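3.2 Cover approval and the timing of reader response

The second part of the study considers how publishers of middle grade fiction distribute authority over cover artwork, and whether that distribution is reflected in the reception of the finished book. Correspondence and production files were made available by two houses, Pasturlow and Buchanan, for 42 titles released over a common period. Each file was coded for the number of concept sketches commissioned, the stage at which the author was first consulted, and the interval between the final sketch and the public release of the cover.

Figure 2

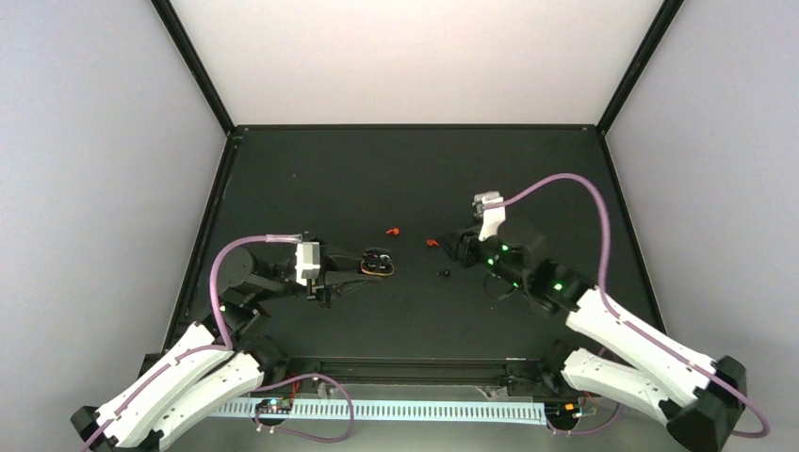
At what stage were authors first shown the cover artwork? In most of the files examined, the author received a single near-final version, after the sales department had already commented on the sketches.

This sequence was more pronounced at Buchanan, where the art director held the brief until a colour rough had been accepted internally. Pasturlow's practice was less uniform. Files handled by Lacey Clegg show authors receiving monochrome thumbnails alongside the editor, while those handled by Kenneth Galbraith follow the Buchanan pattern closely. Clegg and Galbraith worked from the same written guidelines, and the variation is therefore treated here as a matter of individual editorial habit.

Reader response was drawn from the Soledport archive of children's book weblogs, from which 3,292 comments on cover announcements were retained after duplicates and promotional entries had been removed. Coding was carried out independently by Halina Sobczak and Iwona Głowacka's predecessor scheme was not used -- its categories conflate remarks on typography with remarks on illustration.

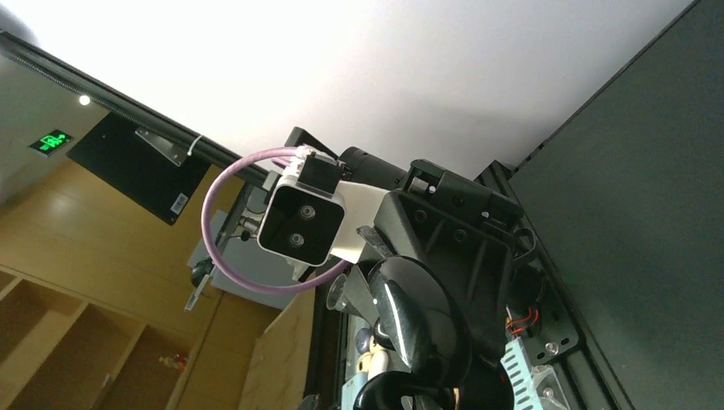

Comments were instead assigned to one of four headings: character likeness, lettering, colour, and fidelity to the text. Where a comment addressed more than one, the first mentioned was taken as primary. Disagreements between coders were referred to Roman Baran, whose decision was final. A subsample of 100 comments was recoded in October to test the stability of the headings, and the lettering category was narrowed as a result.

Character likeness was the most frequent subject of complaint, particularly for second volumes in which the protagonist had been redrawn by a different illustrator. Early consultation with the author did not remove such complaints, although it was associated with fewer remarks on fidelity to the text. The sample does not permit a causal reading, and the Olten files, received too late for inclusion, will be considered separately.

9 min read

Contact the editorial office | Copyright the authors | Back to top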